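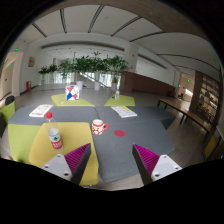
Kerkoto Hand Gripper Kit: a review from someone who had to build it twice

The Kerkoto comes in a flat box with a bag of screws, two printed fingers, two mounting plates, a trigger assembly, a camera mount and a sheet of instructions that was clearly written by a person who already knew how to do it. I paid 168 dollars for the kit without the camera. For that you get a gripper you hold in your hand and squeeze, so that whatever you pick up can be recorded from the gripper's point of view and later handed to a robot arm as homework.

I built mine at our shared workshop, where the robot arm project has been going on long enough to have its own shelf. Bello Oyewole runs that project, in the sense that he owns the arm.

Assembly

The manual says two hours. Mine took an evening and then another evening, because step nine has you tighten the plates before step eleven asks you to slide something in behind them. If you buy this kit, read step eleven first. The screws are all nearly the same length. The ones that aren't are in the same bag.

The fingers are the best part of the whole package. They're ribbed wedges in magenta, with dark gray faces on the gripping side, and they give when they meet something instead of fighting it. Squeeze on a round object and the wedge wraps a little. Squeeze on a flat one and it stays flat. The color is not negotiable. I wrote to ask about black and received a cheerful reply about the magenta.

The white plates behind them are fine. Mine arrived with one hole slightly tight, and I chased it with a drill bit, which the warranty card says I shouldn't have done.

In use

With a wide lens on the mount, both fingertips sit low in the picture with the gap between them, and a surprising amount of room fits in behind. I like this more than I thought I would. You can glance at a recording and know at once what the fingers were up to.

Mugs by the handle are easy. Bottles are easy if you come at the middle and a nuisance if you come at the cap. Anything thin and flat on upholstery is where the kit earns its swearing. A coaster on a hard table can be nudged to the edge and caught. A coaster on fabric just sinks and looks at you. Ye-seo Geum got good at it by pressing one fingertip into the cushion and sweeping with the other, and I have been copying her badly ever since.

The trigger spring is too stiff. After 100 pickups my forearm had opinions, and I swapped the spring for a softer one out of the workshop drawer. The jaw now closes a touch slower and I can still hold a coffee afterward. Lawal Nnaji prefers the original spring, but Lawal climbs.

We're at 2182 recorded pickups across both of our kits (the workshop bought a second one in March). In that time one finger has torn at the base of a rib and one of the gray faces has started to lift at the corner. The face went back down with contact glue. The finger did not, and a replacement pair cost more than I would have guessed for that much plastic.

Compared with the Grandach

Jummai Balogun has the Grandach, and I borrowed it for a week. It is heavier and much better made, with a smooth trigger and a proper case. It also has hard fingers, and hard fingers chase a round bottle across a table like a dog with a balloon. For boxes and tools I'd take hers. For the stuff that lies around where people sit, I'd keep the Kerkoto — magenta and all.

Gripes

No spare screws. No wrist strap, on a thing you wave around over other people's crockery. The camera mount has a thumbscrew that works itself loose, so check it whenever you change batteries. The instruction sheet has a link to a video, and the video is of an older version with different plates.

Would I buy it again? We did, so I suppose so. Three and a half stars, four if you already own a softer spring.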